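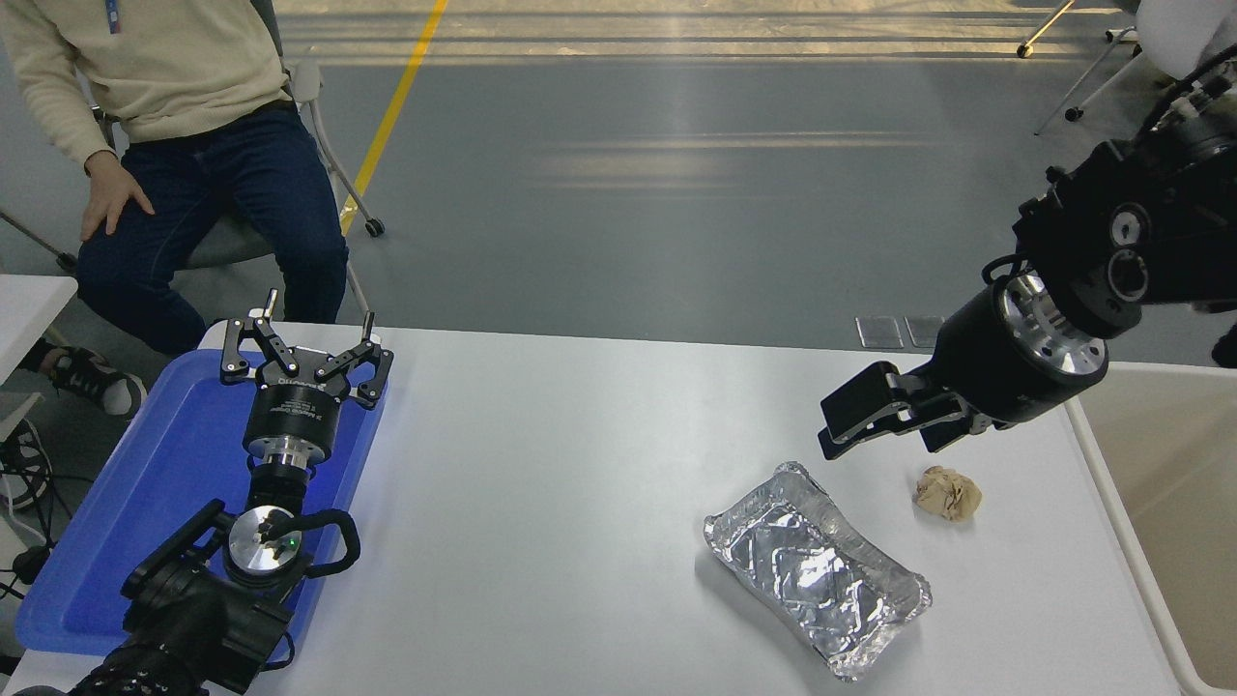
3.2 Sorting behavior in shared kitchens

The second part of the study looked at how residents separate household waste when the bins stand in a shared kitchen. Two housing blocks took part, Nemusham and Posholm. Both have the same floor plan and the same collection schedule, but Posholm had color-coded lids fitted in November, before our first visit. Nemusham kept its plain gray bins throughout.

We recorded 3511 items over the sampling period. Each was logged by material (paper, metal, plastic, food, other) and by the bin in which it was found. Items made of more than one material were logged under the heavier one. Where the two coders disagreed, Seraina Mösli made the final decision.

Of all items, 2052 came from Posholm. The larger share reflects the number of residents and should not be read as a higher rate of waste per person. Paper was the most common material in both blocks, followed by plastic. Metal was less common but was misplaced more often. Coders' notes suggest that residents were unsure where to put foil with food stuck to it, and several told us in interviews that they put it in general waste to be safe.

Figure 5. Paper and aluminum foil, two of the materials covered by the sorting categories.

Colored lids seem to have helped with plastic but made little difference for metal. One possible reason is that the lid labels show cans only. Marti's earlier work in Tikudby found a similar pattern with bottle caps, which residents did not connect with the bottle symbol on the bin. We did not test new labels here, so the point remains open.

Bins were emptied by cleaning staff before coding on two occasions at Nemusham. Those collections are left out of the totals above. Leaving them out lowers the count for food waste in particular, and the food figures for that block should be treated with care. Section 3.3 takes up the interviews, beginning with residents who had lived in both blocks.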